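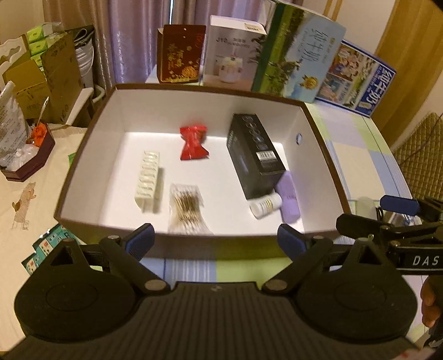
Red wrapper, black carton, bag of cotton swabs

Galanis tasting menu now $90, worth it?

pannier_40
2021-12-18
Went to Galanis in Prorkcombe for the winter menu. It was $65 in November and it's $90 now. Seven courses, but two of them are one bite each. The lamb was good. The truffle pasta had four shavings on it.

Woltetti
Price went up when they added the truffle course. You can ask for the menu without it and they take $15 off. It's printed on the back page.

pannier_40
Didn't see that. The server didn't mention it either.

Tralalari
I disagree on the pasta. We had it last week and there was plenty. $90 is fair for that kitchen, the fish place by the station charges more and gives you less.

brinejar
The fish place includes bread. Galanis charges $7 for bread.

Tralalari
It's a whole loaf with two butters.

brinejar
Still $7 for bread.

Woltetti
Wine pairing is the bigger problem for me. $40 and the pours are small. Get a bottle if there are two of you.

pannier_40
We did the pairing. Agree on the pours. Does anyone know if the bar menu is still on? I would go back for the lamb on its own.

Tralalari
Yes, before 6 only. Lamb is on it, smaller plate.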